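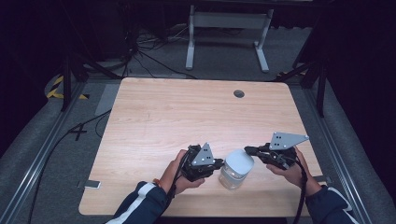
SOLANGE AMARAL

News > Letters from Rorkia > Book three, where it's up to

Nov 4, 2020

Quick one, or it was meant to be quick. Kettle on, deadline tomorrow, half of you have emailed asking the same thing so I'm going to answer it in one go and then get back to the edits.

Yes, there is a third Rorkia book. Yes, it's late. No, I haven't killed the goat.

Where things stand. The full draft went to Hakim Santoso at Harahap a while back and his notes arrived last week. 14 pages of them. Single spaced. I read the first page standing up in the hall with my coat on and then had to go and sit on the stairs. Good notes, mostly. Annoying ones too, the sort where you know he's right by the end of the sentence and spend the rest of the evening looking for a way he isn't.

The big one is Cadari. Those of you who've read The Salt Lanterns will remember the Cadari as the river people who turn up near the end, take the toll off Bram and Ottoline, say something rude about their boat and go. Two scenes. They were only ever there to get everyone across the water. In the new one I'd brought them back for half a chapter and Hakim's note just says "why are we leaving these people??" with the second question mark gone over in pen.

So. They're staying. Which means the whole middle of the book has come out and gone back in a different way round. Bram now spends most of it on a Cadari barge, badly seasick (riversick? is there a word), working off a debt he doesn't understand, while Ottoline goes up to the lantern house alone. I've never split them up before. I was frightened of it, if I'm truthful. They do so much of the work for each other, he says the daft thing and she says the sharp thing and that's a page done. Take one of them away and you have to think of something for the other one to do with their hands.

It's better though. I think it's better. There's a chapter where Bram tries to tell a joke and there's no one on the barge who knows him well enough to be cross about it, and I got quite upset writing it, which for a book with a talking goat in is a bit much.

Chapter numbers. A few of you spotted from the sample I read out in April that we were on chapter 77 and asked, politely, if I'd lost my mind. They're short chapters! Some of them are a paragraph. One is a shopping list. Hakim wants them joined up into something more normal and I've given in on most of it but not the shopping list. The shopping list stays as its own chapter or I'm going home.

What else. Covers.

Erlinda Layug is doing the cover again, hooray. She's sent roughs and I'm not allowed to show you but I can say there's a lot of green in it, and a barge, and that the goat looks extremly put upon. We went back and forth over Ottoline's hair. In book one it's described as "the colour of wet rope" and in book two, for reasons I can't now work out, it's "nearly black". Erlinda asked which. I said rope. Then a reader wrote in, that same afternoon, to say her daughter had gone as Ottoline to a party with black hair and please could I confirm. So now it's rope that goes dark when it rains. That's canon. I've put it in chapter two.

This sort of thing is why I've finally had to make a proper Rorkia bible. I know, I know. Everybody told me to do it after the first book. Kasun Karunaratne, who copy-edited both of the others and has the patience of a heron, used to keep one for me without saying so. He'd just put a little note in the margin, "she was left-handed on p. whatever", and I'd fix it and never ask how he knew. Then he sent me the file. It's enormous. It's got tides in it. There's a page headed "Doors (which way they open)". I had no idea I'd ever said which way the doors open.

Things I learned from Kasun's file, in no order:

The lantern keeper has been given two different first names and answers to both.

The moon in book one is full for far too long.

The goat has never once been shown eating anything. In two books. A goat!

There's a village that is a day's walk from the sea when people are in a hurry and a good week when they aren't.

I've mended the village. I've left the moon, it's printed now, and I quite like the idea that it's just like that there. The goat eats a hat in the new one. You're welcome.

Audiobook people, I haven't forgotten you. Izzati Hidayat has said she'll read book three as well, and she's asked me for a note on how the Cadari talk before she records anything. Fair enough, as I'd never thought about it. On the page they just leave bits of sentences out. "Took the rope, did you. Shouldn't have." Easy to write, apparently horrible to say out loud for hours without sounding like a pirate. We had a long phone call of the two of us doing it at each other. She does it slow and flat with a bit of a laugh held back behind it and the minute I heard it I went and changed all of their lines in the second barge chapter. Some of what she made up on the phone is in the book now. She's in the thank yous.

Book two on audio is still being sorted. I don't have a date. When I've got one it'll be in here first.

Printing. The signed edition of The Salt Lanterns is being done by Prestex again, same paper as last time, and there'll be 100 of them, numbered, with the map folded in at the back where it should have been all along. People keep asking can they have a particular number. You can ask! I'll write it down on the pad by the phone. I can't promise, somebody has already bagged number one and it's my mum.

It's one per household please, and if you had a signed copy of the first book, maybe let someone else have a go before you order. I can't police it. I'm just asking nicely.

The map, while I'm on it. It has been redrawn so that the river runs the right way. Several of you noticed that in the old one it goes uphill. Thank you for all the letters about this. Thank you especially to the geography class who sent a diagram.

Now the bit where I ask you for something. I need up to 3 readers for the new draft, before it goes back to Hakim. You'd need to have read both the other books, and be all right with reading on a screen, and be willing to tell me when you got bored. That's really all I want. I don't need typos (Kasun) and I don't need you to be kind. Just put a line in the margin at the place where you got up and did something else. If you're under sixteen get a grown up to email for you, I'd love some younger ones, you lot are much harsher and you're usually right about the endings.

Reply to this newsletter if you fancy it and tell me which character you can't stand. I'll pick from those. Please don't say the goat to get a rise out of me.

Reading at the moment: almost nothing, I can't read other people's made up places when I'm in the middle of mine, it all leaks. I started a perfectly good fantasy last month and two days later Ottoline had a hawk. Took the hawk out. So it's old railway timetables and cookery books till this is handed in. I can recommend a book on preserving fish, if anyone's after one — useful for the Cadari, and the pictures are nice.

A couple of you asked whether this is the last Rorkia book. I don't know. It ends in a way that would do as an ending. But there's a door in the lantern house that gets mentioned in chapter four and never opened again, and Hakim has circled it and written "later?" and I haven't answered him yet. According to the file it opens inwards.

Right, back to it. The barge is stuck on a sandbank and I've got till tea to get it off. Next letter when the draft has gone, with a bit of chapter one in it if Harahap say that's ok.

Solange x

14 comments | 77 shares

Get Letters from Rorkia by email. We'll only use your address to send you the newsletter and you can unsubscribe whenever you like.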